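Re: [grippers] soft pads vs. rigid pads on the hand-held units

On the list, a colleague from the Tramis side wrote:

> We are still undecided between the two pad types for the hand-held
> grippers. The flat rubber pads are cheap and we have a drawer full of
> them, but our people complain that cups and bottles turn in the grip.
> Has anyone run the V-shaped pads for longer than a few days? I would
> like to know about wear, and also if the tag on the gripper is still
> read well when the jaws are wide open. We lost many recordings last
> time and I do not want to repeat this.
>
> Also, is anybody using the Kunduser controller with the second
> firmware? Ours drops the connection after half an hour or so and we
> must start again from calibration.

Hello all,

I can answer most of this, as we finished a comparison of the two pads in March and I am the one who had to write it down. Please excuse the length. I tried to keep the things in the order in which you asked them.

First the setup. We used two identical hand-held units, one with the flat pads and one with the V pads. Everything else was the same: same housing, same camera, same exposure setting, same marker size. The operators also wore a head camera, so that we have a second view from above when the gripper camera is blocked by the object. We recorded 3,385 grasps in total. After throwing away the ones where the operator dropped the unit, or started before the recording did, a little over 3,000 were left, and they are divided almost equally between the pads.

The objects were the usual ones for us: cups, small bottles, a tape roll, folded towels, a box of tea, a screwdriver, and a bag of rice that was closed with a clip. I know that the Tramis list is different and has more kitchen things. I think the results for cups and bottles will carry over, but for plates I cannot say anything, we did not have plates.

Turning in the grip. This is where the V pads are clearly better. With the flat pads, a round bottle touches on one line only on each side, and if the operator lifts it away from the center of mass it rotates. With the V pads there is more contact, and the rotation was small enough that we stopped marking it as a fault. For the cups the difference was less than I expected. A cup held at the rim is the same in both cases, because only the tip of the pad does the work.

Thin objects. Here I prefer the flat pads and I will not change my opinion. The two ends of the V do not always meet evenly, and a folded towel or the edge of a paper bag slips through. We could improve it by tightening the screw behind the pad, but then the jaw closes too hard for the tea box and it was crushed in one corner. If your task list is mostly cloth and paper, stay with flat.

Wear. We inspected the pads after each 1,000 grasps. The flat rubber was polished in the middle after the first inspection and we could feel this with the finger. The V pads have the fine textured surface and it keeps dust, especially from cardboard, so they must be cleaned. We use a dry brush, and alcohol only if somebody has handled food. I saw no real loss of material up to the end of the test, but please note that this is a short test and I would not promise anything for a full year. One pad came loose at the stem. It was my mistake, I had mounted it without the washer.

Reading of the marker. This took most of our time. The marker cube on the unit is found without problem when the operator works at the normal table height. The detection becomes weak in three situations: when the cube is turned so that we look at the faces almost from the side, when a ceiling lamp is reflected on it, and when the hand moves very fast. The opening of the jaws by itself had no effect that I could measure. My guess is that your lost recordings come from reflections. Our room has long ceiling lights and a glossy whiteboard, and the first days were quite bad until we printed the markers again on matte paper. I suggest to try this before you buy anything.

Regarding the exposure, we ended with a fixed value. Automatic exposure looks nicer, but it changes when the operator in a white shirt comes close to the lens, and then the black squares of the marker become gray for a moment. Naidu had reported the same on this list before and I should have read it more carefully at the time.

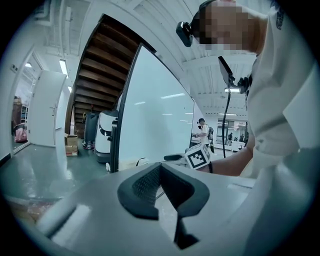
Ketill Lauritsen

A view from the jaw side is useful when you decide how to set the camera angle. The pad is the dark V in the middle, and you see how much of the lower part is taken by the housing. Our first wish was to tilt the camera down to get more of the fingertips, but then we lose the surroundings, and the localization needs the surroundings. Door, stairs and whiteboard all give good edges. In the test with a more downward camera the track was lost at 5 places in one session, and with the present angle at none, so we left it there. The other hand-held unit, at the right next to the pad, also shows the cube with one face well turned to the camera, and this is the orientation we now ask the operators to begin with.

Now to the Kunduser controller. We have the second firmware on both units. The connection was also dropped here, after roughly 30 minutes, so this agrees with your half an hour. In our case it was the power saving of the USB port on the recording computer and not the controller. After we switched it off we had one more disconnection in the whole test, and for that one somebody had pulled the cable. If you have already done this, then I do not know, and it is better to write to Baremis directly. They answered me in two days and they wanted the log file and the serial number, so have both prepared.

About calibration after a restart: you do not need to repeat all of it. If the jaws have not been taken apart, it is sufficient to close them completely, wait for the tone, and open them completely. The long procedure with the printed board is needed only when the camera was moved. This is written in the manual, but in the chapter about storage, where I would not look for it.

One practical remark on the operators. We let each person use both units on the same day, in changing order. In the first week we did not do this, and the flat pads looked much worse than they are – the people who had them were simply new. I removed that week from the numbers above.

What I would still like to test is a mixed arrangement, with a V pad on one jaw and a flat pad on the other. Has anybody done it? I am afraid that the force will not be in line, but for towels it could be a compromise. I also have two spare pairs of V pads from the last order and can send one of them to Tramis if you pay the postage. The screw is the short type, please check that yours has the same thread before you write to me.

The table with the results per object is in the shared folder, under the pad comparison. The column "slip" means visible movement of the object relative to the pad, judged from the gripper view by two people. Where they did not agree I counted it as slip.

Best regards,
Ketill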